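Fixing the wrist-cam stall in the house sim (Jarnasden build)

Quick write up as three people asked me this in March. Symptom: arm goes to fetch the small object, stops dead, log says "target lost", then it retries until the timer kills the run. 10 retries is the default. Daft number, we'll change it.

What you need
Javach viewer open, wrist feed on. Yesterday's config backed up. Seriously, back it up, Eetu didn't.

Step 1. Check what the planner thinks it's looking at
Pause the run when it stalls. Don't reset! Reset wipes the pose and you're back to guessing. Open the wrist feed and compare with the goal line in the log. Ours said pick from countertop. Nothing on the countertop at all, just the finger pointing across it towards the dining table. So the planner had a stale goal.

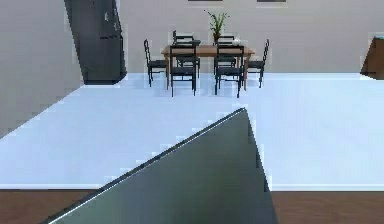

Step 2. Clear the stale goal
Goals tab, find the old entry, delete, save. Then save again, first save doesnt always stick (Zubaida has a ticket open with Pernix for it). Restart the planner only, leave the sim running.

Step 3. Turn retries down
Set max retries to 2. If it can't find the thing in two goes something's wrong and you want it to stop and tell you. On the real arm those retries are a saftey problem, same config file gets used on both, so don't leave it at the default.

Step 4. Look at the floor
Second fault, looks the same in the log. The arm fills so much of the wrist view that a low target ends up right against its edge and the detector drops it. White thing on the floor, just off the left edge of the arm. Easy to miss, even for a person.

Back the arm off 10 cm, straight up, then re-run detection by hand. If the box comes back on the object, that's your fault. Raise the approach height by the same amount and save it.

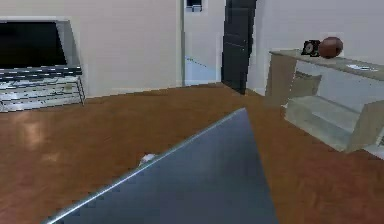 Wrist feed, living room side. Small white object on the floor by the left edge of the arm.

Step 5. Run it again
20 runs before you call it fixed. Caroline stopped early and had to redo the lot. Any "target lost" at all, go back to step 1 and read the goal line again.

Still stuck: send me the log and the paused pose, not a video.

Brian Tanui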